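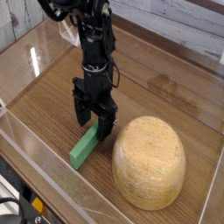

Print this page
E-mail this to a friend

Getting a uniform out of storage and fit to be seen

By Stojan Georgiou

Sooner or later someone in the family needs the old dress uniform by tomorrow, and it has spent ten years in a garment bag behind the Christmas wrapping paper. I was in for 22 years and have been out long enough to have made every mistake below, some of them in June, in wool.

Try it on first. Do this before you clean, press or polish anything. The waistband has been shrinking in there, as they do, and a tailor can usually let out the trousers if there is spare cloth in the back seam. The coat is a harder case. Moving buttons buys you half an inch and some dignity.

Take everything off it before cleaning. Ribbons, badges, name plate, the lot. Take a picture of the front with your phone beforehand, or you will be at the kitchen table at 10 at night arguing with your spouse about which ribbon goes where. Check the current regulations too, as the rules for veterans wearing the uniform differ by branch and occasion.

Mothball smell. Hang the coat outdoors in the shade for a day or two, turned inside out. Spray fresheners will give you a coat that smells of mothballs and lilac. If you find holes or live moths, bag it up and go straight to the cleaner, and tell them what's in the bag.

Pressing wool. Use a damp cotton dish towel between the iron and the cloth, always. Press down, lift, move along. Sliding the iron is how you get that shine on the seat of the pants, and you'll want to save the shine for your shoes. For a crease that has wandered, steam the old one out completely before you set the new one. Two creases side by side look like train tracks and will be remarked on.

Brass. Find out if it's lacquered. Lacquered brass wants a soft dry cloth and nothing else, and polish will leave it patchy. Plain brass takes ordinary metal polish, used well away from the coat. I once did mine in place with a piece of card behind the button and got a white ring on the wool that took 20 minutes and an old toothbrush to shift.

Shoes. Thin coats of wax, a few drops of water, small circles. If the leather has cracked, no amount of wax will help. Check the soles as well, because old glue lets go without warning, usually on a church floor.

When it's all over, brush it, let it air overnight and put it away on a wide wooden hanger in a cotton bag. Dry cleaning plastic goes in the trash. Empty the pockets. Mine had a parking ticket.

Print this page
E-mail this to a friend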